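The Club That Taught a Robot to Hold a Marker

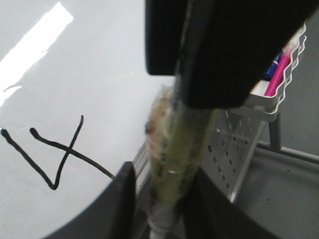
Words by Pallavi Nautiyal
Contributing writer, schools and clubs

I got to the Pitlow robotics club just after four and walked straight into an argument about grip. How hard can you squeeze a marker before it shoots out like a bar of soap? Three people had three answers, and one of them was demonstrating with a glue stick (it did not go well).

The club's project this year sounds so simple I almost laughed when I heard it: pick up a marker, make a mark on a whiteboard, put the marker back in the tray. My nephew could do it at two! But spend an afternoon here and you start looking at your own hands with real respect. The board is slick, the tray is narrow, and markers are round and love to roll.

Gaurav Dixit coaches the group, and he is wonderfully calm about failure. The students log every single try in a shared spreadsheet, and when I visited they were on number 1014. "I stopped them at a hundred and asked if they wanted an easier task," he told me. "They were insulted."

The arm goes by Murthy, and everybody talks to it. "Come on, Murthy, gentle, gentle," somebody mutters every time the fingers close. The software side is called Hindar, which the students wrote themselves over the summer and have been rewriting ever since - at one point I counted four people crowded over one laptop, all pointing at different lines.

What got me was how much of the talk had nothing to do with code. They argued about tip angle. They argued about which markers have the nicest barrels, and whether you should press before you move or while you move. One girl had spent a whole weekend on wrist rotation and was thrilled to explain it to me, twice, with sketches.

In December they take it all to the Jillel meet, where the travel and entry will cost them some $2150. Bake sales are under way, and I can vouch for the lemon bars. I left with four of them in a napkin and the wrist sketches folded in my notebook.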